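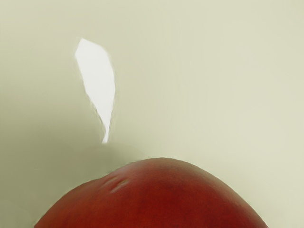 Wrist view, highlight above the fruit, Vusness render

To: hendard-sim list
Date: April 9, 2023
Subject: Re: wrist camera depth on shiny dishes, first numbers from the masked runs

Hi all,

Very happy to report back on this one, the glare masking works a lot better than I expected when I signed up to try it! Quoting the relevant bit of the earlier thread so people don't have to dig:

> We keep seeing the same failure in the Grundulstead kitchen scenes.
> The policy gets close to the fruit, the wrist view fills up with
> glazed dish, and then the predicted grasp point drifts toward the
> brightest thing in view, which is usually a reflection. On matte
> tabletops the same checkpoint is fine. We tried turning down the
> room lights in the renderer and it helped, but then the pictures
> look nothing like what a real camera would give us and I don't
> trust the result. Has anybody tried teaching the encoder to ignore
> highlights, instead of removing them from the scene? I'd also be
> glad to hear that I'm wrong and it's the depth head.

You're not wrong, and it's also a little bit the depth head. More on that below.

What I did: I kept the lighting exactly as it was in the Vusness scene pack and added a second pass that renders each training view again with specular turned off. The two renders go through the encoder side by side, and there's a loss that pulls the features together at matching pixels. So during training the network sees the bright patch, sees what's under it, and gets nudged to give the same answer for both. At test time it only gets the normal render. No mask is predicted at run time, so "masked" in the subject line is a bit of a leftover from my first version, sorry. I've been calling it the Crichton loss in my config files after the branch it lives on, please suggest something better.
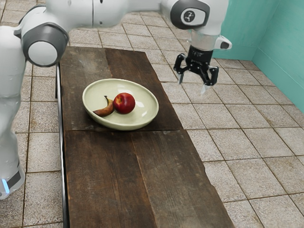 Category: Grasping / Simulation / Tabletop

The test task is the usual fruit pick. Apple and banana together in a pale glazed bowl on the plank table, arm coming over the top, gripper open before the descent. I like this setup because the two fruits touch, so a grasp point that slides sideways by even a small amount costs you. The dark wood is also handy, it gives the outside camera nice contrast and means nearly all of the trouble comes from the wrist view, where the dish takes over.

I ran 23 start poses with the old checkpoint and the same 23 with the new one. Old: 6 clean picks of the apple. New: 19. Same seeds, same bowl placement, same controller, and the training budget was matched (the new one has fewer unique views, since each one is rendered twice, so if anything it had the worse deal). I reran the whole set after a restart to be sure I hadn't swapped the folders, and got the same counts both times.

Now the depth head. If you freeze the encoder from the new run and put the old depth head on top, you lose a chunk of the gain, and the misses look familiar: the estimate goes deep right inside a highlight, as if there were a hole in the dish. Retraining the head alone on the paired renders gets most of it back. I haven't done this properly yet, only on a handful of poses, so please don't quote it anywhere. 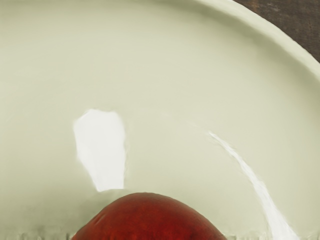
The part I'm most excited about is that the fix seems to carry over to long streaks as well as compact blobs. My worry was that the network would learn "white blob, ignore" and then fall over on the thin curved reflections you get where the well of a dish turns up into the rim. I went through the feature maps for the close views and the curved ones are suppressed nearly as well. The red skin of the fruit keeps its strong response right up to the outline, so we aren't just smearing everything into mush, which was my other worry.

Things that still go wrong:

- All four remaining misses are start poses where very little of the apple is in the wrist view. There's just a low red arc at the bottom and a whole lot of glaze. I suspect no amount of highlight handling helps there and we should back the camera off first.

- The paired render makes data generation slower, some 18 hours for the full pack on my machine. You can get away with pairing only the close views. I'm testing that next.

- I haven't touched transparent objects. The specular-off pass does strange things to glass and I'd leave it out for now.

If anyone wants to try it, the branch is pushed to the Hendard repo, with the December scene pack pinned so we're all rendering the same materials. Set pair_specular to true and leave the loss weight alone at first; I swept it and anything much higher makes the banana boundaries go soft. I'd especially love a run from someone with a darker glaze, or a patterned one. Send me your failures too, those are the fun ones!

Feature maps and the per-pose table are in the results folder on the same branch. The column names are terrible, ask me if something makes no sense.

Cheers,
the Crichton branch maintainer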